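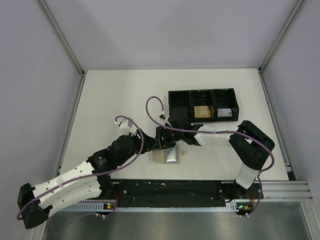
Vumley word list, README
Last change: Jan 9, 2024

Vumley is a list of dialect words for weather, collected from old parish letters and farm diaries. It holds 600 entries. You can use it for study, for teaching or for your own writing.

What is in the folder

words.csv – the main table, one word per line
sources.csv – the letters and diaries, with a short code for each
notes.txt – remarks on spelling which did not fit in the table

Columns of words.csv

word: the form as it stands in the source
meaning: a short explanation in modern English
place: Dunon or Birhane, the two districts we have covered until now
source: the code, same as in sources.csv
sure: yes or no

The letter writers did not always spell a word in the same way twice. We kept every spelling and gave each one its own line, so "smirr" and "smir" are both there. If you want only one form per word, please use the file Lustosness, our small script for joining variants. It needs version 2 of the table and will stop with a message if it finds the older one.

Known problems

32 entries have no meaning yet. The column is left empty – please do not read this as an error in your download.
Words for fog are many more from Dunon than from Birhane. This comes from the sources, and it should not be taken as a fact about the weather there.
In 10 entries the handwriting was hard to read, and these are marked "no" under sure.

Corrections

Send them as a plain text file with the word, the source code and your reading. We plan to put the next corrections in the table in March.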